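Stulard trials long baskets for sorting small toys

Narrow trays with raised sides go on test at the Cosgrove site
By Erdal Bayram, December 28, 2022

Toy reseller Stulard has started testing long woven baskets as sorting trays at its Cosgrove site, replacing the flat plastic bins it has used for small animal figures. The trial covers 2350 items and is due to run for 12 weeks.

Each basket is set lengthwise on a white table with rounded corners. Figures are placed in the basket by type, and pieces still to be sorted stay on the tabletop.
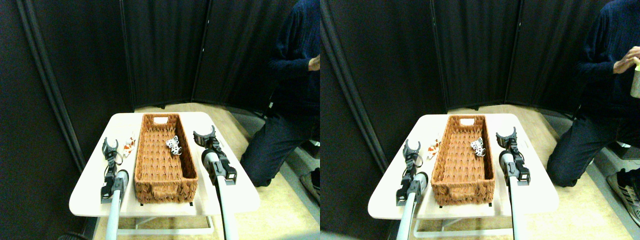 A spotted toy dog in the woven basket, with a second small toy animal on the table to its left.

Hooman Karimi, who manages intake at Stulard, said the old bins were too wide for small orders. Figures slid to the corners and had to be picked out by hand before packing. The new baskets are narrower, and the weave gives the toys some grip.

The site has five tables set aside for the work, screened off with tall black folding partitions.

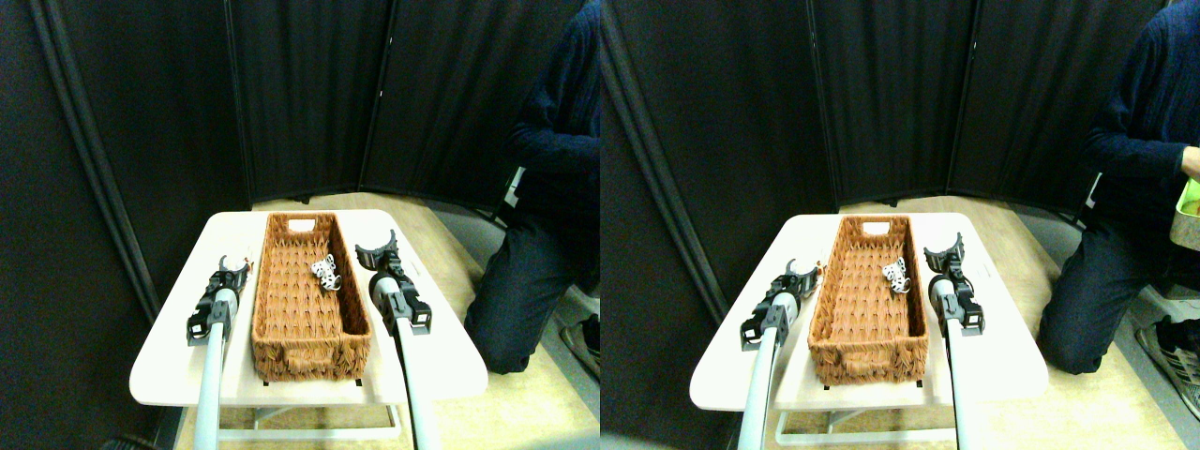

Baskets are emptied at the end of each shift and checked for broken strands. Any basket with a split rim is taken out of use. Karimi said wear at the rim was the main concern, as the supplier, Lulter, rates the baskets for storage and does not list a figure for daily handling.

Stulard will compare sorting times with records from November. A second site, Prultanov, will keep using plastic bins until the results are in.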